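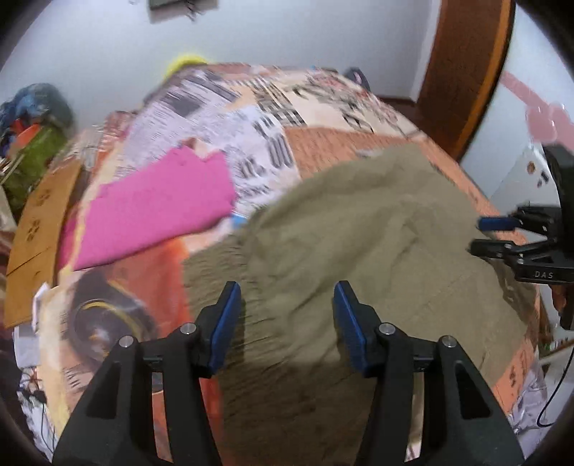 Milumier opens its recipe archive to home cooks

11/05/2023

The cooking website Milumier has opened its full archive of recipes to all readers, free of charge. Until this week only paying members could read the older recipes, and other visitors saw the newest ones and a short list of ingredients for the rest.

The archive holds 278 recipes. Most of them are everyday dishes such as lentil soups, flat breads, bean stews and baked vegetables, and there is a smaller section with cakes and preserves. Every recipe has been cooked again before the opening, and many have been corrected. In several old bread recipes the amount of water was given in cups, without saying which cup, and this has caused some unhappy letters over the years.

Musyoka Athumani, the editor of the site, said that the decision was discussed for a long time. "Our members paid for these recipes and we did not want them to feel cheated," he said. "We wrote to them first and asked. The answers were kinder than I expected, and a few people told us that they had been copying the recipes by hand for their sisters anyway."

Members will keep some advantages. They can save recipes in their own lists, change the number of portions with one click and send questions to the kitchen. The price of membership stays the same until the end of the year, and after that it will be lower. The new price is not yet decided.

The site began as a printed letter for customers of Hutska, a small shop for grains and spices. The letter had one recipe on each side, and it was put into the bag with the shopping. Hutska still supplies the test kitchen with flour, dried beans and spices, but the shop has no part in choosing the recipes. Its name is mentioned at the bottom of every page where its products were used for testing.

What is new in the recipes

The biggest change is in the way the recipes are written. All quantities are now in grams and millilitres, and spoon measures are used only for spices, salt and oil. Oven temperatures are given in Celsius, with the number for a fan oven next to it. Where a dish can wait in the fridge, the recipe says for how many days.

Sixty of the recipes also have a second version for people who cook for one. These are not simply the large recipe divided by four. The pan is smaller, the cooking time is different, and in some cases the order of the steps was changed too. The pumpkin and barley pot, which was one of the most popular dishes in the printed letter, needed four attempts before the small version was good – the barley was always either hard or stuck to the bottom.

Readers can search by what they have at home. If you write "cabbage, eggs" in the search box, you receive all dishes with both of them, and the ones with the shortest shopping list come first. It is also possible to leave out an ingredient, for example nuts or milk. Mr Athumani asks readers with allergies to read the whole recipe and not to trust only the search.

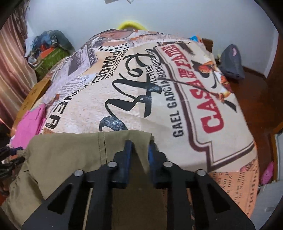
Cooking evenings in November

To celebrate the opening, Milumier will hold 2 cooking evenings in November at the Ackah hall. The first is for soups and the second for flat breads. Guests cook in small groups and eat together at the end. Places must be booked on the website, and children can come with an adult. Aprons are provided, but guests should bring a box with a lid if they wish to take food home.

The recipes for both evenings are already in the archive, so anyone who cannot come may cook the same dishes at home. For the soup evening these are a red lentil soup with lemon and a thick potato soup with caraway.

A printed book is also planned. The publisher Wuruvov has agreed to make a selection from the archive, but readers will have to be patient, as it is not expected before 2029. "We are slow people," said Mr Athumani. "We would like to cook everything one more time."

Corrections to recipes can be sent through the form at the bottom of each recipe page.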